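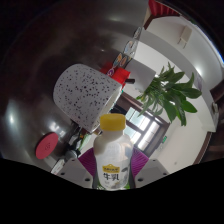
Fault code 19 again. Dela read it out twice, as if it might change.

"Grip won't release," Ionuț said. "It thinks it's still closing."

"On what?"

"The milk."

Teodor was already under the bench, looking for the plug. Wrong plug. The radio went off. Then the fan.

"Leave it, leave it – the other one!"

The force reading sat at 13. Then it didnt. 14, 15. Small creak of plastic. Dela put her hand out and Ionuț knocked it away, harder than he meant to.

"Fingers. You know what happened at Jitaru."

She knew. Everyone knew. Javiera still wrote left-handed.

16. 17. The yellow cap went first, straight past Teodor's ear, and then the milk, all of it, up the wall and down his collar. He found the right plug about then.

Quiet. Dripping.

"Log it," Dela said. Her hand was shaking so she put it in her pocket.

"As what?"

"As it was. Stop button pressed, no responce. Put the time."

Ionuț wrote the time. Teodor went to find a mop – and did not plug anything back in.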